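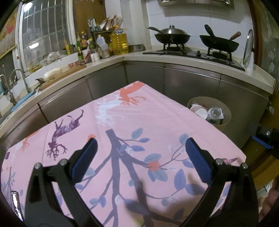

Según soporte de Pukmont, la norma es clara: antes de cada sesión se hace la comprobación de apertura completa, y si las almohadillas no han pasado la revisión, la sesión no cuenta. Eso me contestaron a la primera, sin preguntar nada más. Y vale, tienen razón en el fondo, pero mi ticket no iba de eso, así que lo cuento todo seguido por si a alguien le pasa lo mismo.

Estado del ticket: resuelto (a medias, luego explico)
Equipo: pinza manual de dos dedos, software Halano
Abierto el 27 de noviembre de 2024

El problema. Grabo tareas de cocina y de mesa con la pinza en la mano, y desde la última actualización Halano me marcaba las sesiones como "fuera de norma" al subirlas. No todas, unas sí y otras no, que es lo que más desespera. El aviso decía que la apertura inicial no coincidía con la calibración guardada. Yo abría las mandíbulas hasta el tope, esperaba, empezaba... y rechazada. Así 7 sesiones en una tarde.

Lo primero que probé fue recalibrar. Cerrar del todo, abrir del todo, guardar. Aceptó la calibración sin quejarse y la siguiente sesión entró bien, así que me puse tan contenta y cerré el portátil. Al día siguiente, otra vez lo mismo.

Lo segundo, los tornillos de las articulaciones. En la guía de buenas prácticas de Mirani (la que seguimos en el proyecto, la versión de agosto) pone que hay que repasarlos cada 200 ciclos. Yo lo hacía cuando me acordaba — o sea, poco. Encontré uno con algo de holgura, lo apreté a mano con el destornillador pequeño y repetí la prueba. Mejoró, pero seguía rechazándome alguna.

Lo tercero fue mirar las almohadillas. Ojo con esto, que la guía lo pone en letra pequeña: se limpian con un paño que no suelte pelusa, nada de alcohol, y se comprueba que asientan a la vez por toda la cara. La mía de la izquierda entraba un pelín torcida al cerrar. La saqué, la volví a encajar y listo.

Y aun así quedaba algo raro. Me leí el registro entero (casi 2000 líneas, me hice un café antes) y ahí estaba: la actualización cambió el tiempo de espera. Antes el programa tomaba la apertura inicial en cuanto le dabas a grabar, y ahora exige dos segundos con las mandíbulas abiertas, vacías y quietas. Yo empezaba a moverme en cuanto sonaba el pitido, por costumbre. Las sesiones que entraban eran las que me había pillado despistada, claro.

Lo que hago ahora, en este orden:

Reviso tornillos y almohadillas antes de encender.
Calibro una vez al día, y otra si la pinza se ha llevado un golpe.
Abro hasta el tope sin nada entre los dedos y espero dos segundos después del pitido. Los cuento en voz alta.
Si hay fogones en la zona, compruebo que están apagados antes de arrancar. Esto la guía lo da como recomendación y yo lo pondría como obligatorio, la verdad.
No toco el fichero de calibración a mano. Lo intenté una vez y perdí una mañana.

Con esto llevo desde entonces sin un solo rechazo. He puesto "a medias" arriba porque pedí a Pukmont que el aviso diga qué regla se incumple. "Fuera de norma" a secas no ayuda nada: la espera, la holgura y la almohadilla dan exactamente el mismo mensaje. Me han dicho que lo pasan a desarrollo. También les pedí que lo del tiempo de espera salga en las notas de la versión, que lo busqué y no lo vi por ningún lado.

Si alguien usa la pinza con Brostano en vez de Halano, me interesa saber si os pide la misma espera. Dejadlo en los comentarios.

2 veces compartido · 4 comentarios

tornillo_flojo
Uf, gracias. Yo iba por la tercera recalibración y lo mío también era la espera. Ni se me había ocurrido mirar el registro.

marea_baja
En Brostano la espera se puede configurar en ajustes, pero viene desactivada. Nosotros la tenemos puesta para que todas las sesiones empiecen igual.

k_lindes
No estoy de acuerdo con calibrar una sola vez al día. Si cambias de habitación y hay diferencia de temperatura, yo repetiría. La guía no lo exige, ya lo sé.

tornillo_flojo
@k_lindes pues yo cambio de sitio a menudo y no he notado nada, pero lo voy a apuntar unos días a ver.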